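Estholm Table Props

README, version 4

Hi! This is the list of bits and pieces we keep for the shared room at Estholm, plus the notes I wish I'd had when I took it over from Lowri Foulkes. It started as a page in my notebook and now it's a folder with 927 entries in it, so please read this before you add anything.

What's in the folder

One line per item per session: what it was, which table it sat on, what was next to it. Play food, plates, plants, mugs, the stapler that everyone walks off with. Chairs get their own file (chairs.txt) and yes, I know it's a mess, people roll them all over the place and I gave up on giving them fixed spots back in December.

Table names

"White" is the white table and "long" is the dark gray one that runs parallel to it. Lowri's older notes say "front" and "back" and I've left those alone.

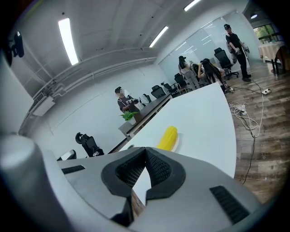

Play food goes in under what it looks like, so the yellow corn is just "corn". If it's on a plate, log the plate too, on a separate line! Hywel Phillips used to write "corn+plate" and it took me a whole evening to split those up again (sorry Hywel, still love you).

Plants are "plant_small" or "plant_big". Pot color goes in the notes column.

Known problems

Sessions before 16 have no notes column. Some of Siwan's lines say "misc" and I can't get her to remember what they were. Row 2337 in the old spreadsheet is a duplicate, skip it.

Questions go to me, Delyth Harries. I'm usually at the long table until four.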